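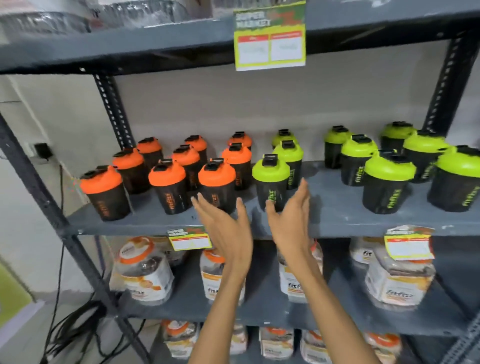

Titham stockroom, September walk-through. This checklist covers the back room and the receiving door at the Titham store and follows the same order as the Plovance one, so the two can be filed together. Items are marked OK, FIX or WATCH, with comments where needed. Shelving comes first. Bottles on the middle shelf are kept in rows by lid color, orange on the left half, and that part of the system is working. One orange-lidded shaker in the front row, near the left end, appears to lean outward and should be checked.

SHELVING

Uprights plumb, feet flat on floor: OK

Shelf clips fully seated: FIX
Comment: Two clips on the Nwosu unit by the office were only halfway in. Unload that shelf before tapping them down.

Load labels posted and readable: WATCH
Comment: The label on the tall rack is fading. Replacement ordered from Feltov.

Heavy cases stored below waist height: OK

Nothing stacked within 18 inches of sprinkler heads: FIX
Comment: Empty cartons on top of the tall rack are too close. Same finding as last time. Flatten them the day they are emptied.

FLOORS AND AISLES

Main aisle clear, full width: OK

Mats flat, no curled corners: FIX
Comment: The mat at the hand sink curls on the side people walk in from. Flip it for now and replace it before the holiday stock comes in.

Drain cover in place: OK

RECEIVING DOOR

Door closes and latches without being pushed: WATCH
Comment: Latches on the second try. The closer arm may need adjusting.

Dock plate clean and free of cracks: OK

Pallet jack parked with forks down: OK
Comment: Left wheel squeaks. Put it on the next maintenance order.

Outside light working: FIX
Comment: Out at 6 a.m. when the first truck came in. Check the timer before changing the bulb.

FIRE AND ELECTRICAL

Extinguisher charged, pin in, tag current: OK

Three feet clear in front of electrical panel: FIX
Comment: Hand truck and a bag of packing paper were in the way. Moved during the walk-through. Repaint the floor line.

Extension cords not used as permanent wiring: WATCH
Comment: The label printer is still on a cord. Outlet request 434 is open.

Exit sign lit, including on battery test: OK

FIRST AID

Kit stocked and seal unbroken: FIX
Comment: Seal broken, 10 small bandages left. Refill eye wash and gloves too.

Emergency numbers posted: OK

FIX items are due before the next delivery. Recheck WATCH items at the October walk-through and carry over anything still open.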